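December, packing bench, afternoon

Continued with the suitcase layouts for Tiltside. Yesterday I tried only clothes, today small hard things, the kind that people put in last and then cannot find.

Suitcase is the hard one with gray lining. I opened it flat on the yellow table and smoothed the lining by hand, but it does not stay smooth. The creases come back, mostly at the back wall. I stopped fighting with it after 2 tries. Ntuli layout sheet says "flat base" and I think we should change this wording, because no lining I have met is flat.

Order for today: tube first, against the side, then the cup beside it. If the cup goes first, the tube has nothing good to lean on and slides down. I left 30 mm between them in the drawing – in the real case it is difficult to keep such a gap, and I am not sure it is needed. Maybe better to let them touch and fill the rest with socks.
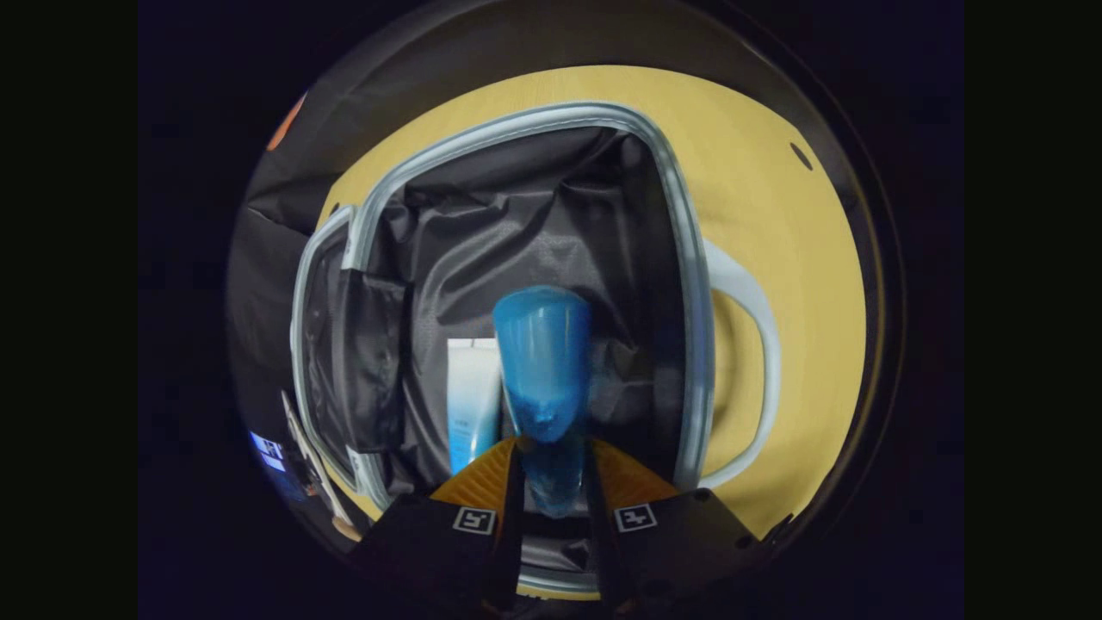
Blue cup and squeeze tube, both standing, inside the open case.

Standing is nice for finding things but of course the lid must close. Next time lay both down and compare. The cup could also hold something small inside, for example a rolled face cloth.

To do:
– measure depth of the case with lid closed
– ask Gresport if they still want the toiletries outside of a bag
– check the side pocket, would the tube fit there with its cap down?
– write the new wording for the layout sheet

Stopped at 4:30. Case left open on the table, please do not put tools in it.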